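Putting a processor into an old office tower

I've done this swap on more secondhand office PCs than I care to admit, and my neighbor Catrin Skyrme finally talked me into writing it down. It's an easy evening job if your hands are steady and you've cleared some table space. Unplug the power cord, hold the power button in for 6 seconds, lay the tower on its side and take the side panel off.

With the retention frame up and no processor in the socket, you're at the point where I want you to slow down.
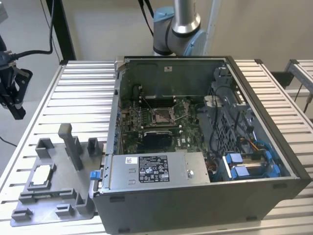
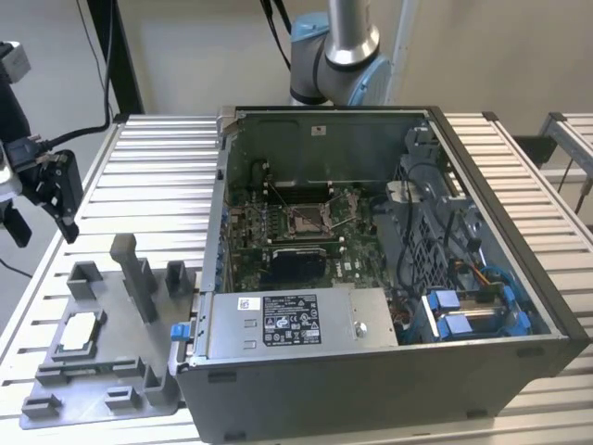

Caradog Kemeys wrote to me after an earlier version of this page and said I should put "do not touch the pins" in the very first line, as he'd brushed his with a sleeve and spent a whole evening with a sewing needle and a magnifier trying to straighten them. Fair point, Caradog! So roll up your sleeves, and if you have to walk away for a while, lay something clean and flat over the opening of the case.

Next, the processor. Hold it by its edges only, and find the little triangle on one corner. Match it up with the mark on the socket, check that the notches along the sides line up too, and lower it straight down. No pushing, no sliding it around once it's in. If it rocks, lift it straight back up and look again.

Now close the frame over it and bring the lever down until it hooks. You'll need more force than feels polite, and there may be a creak. I still hate that sound (my first one, years ago, had me convinced I'd cracked the board).

Thermal paste goes on after that. I use a blob the size of a small pea, right in the middle, and let the cooler spread it. I've been working through the same tube of Dafis for ages and it's fine. If your cooler has old crusty paste on it, wipe it off first with rubbing alcohol and a coffee filter, which doesn't leave fluff behind.

Set the cooler down level and start all of its screws by hand before you tighten any of them. Then go corner to opposite corner, a couple of turns at a time. Plug the fan lead back in! I forgot once and the machine shut itself off with the CPU at 76 degrees and climbing, or that was the last number I saw anyway.

Before you put the panel back on, push down gently on the ends of the memory sticks and check that no loose wire can reach the fan. Then plug in, switch on and go into the setup screen to see if the new processor's name comes up. The first start can be slow, so give it a minute or two before you start pulling things apart again.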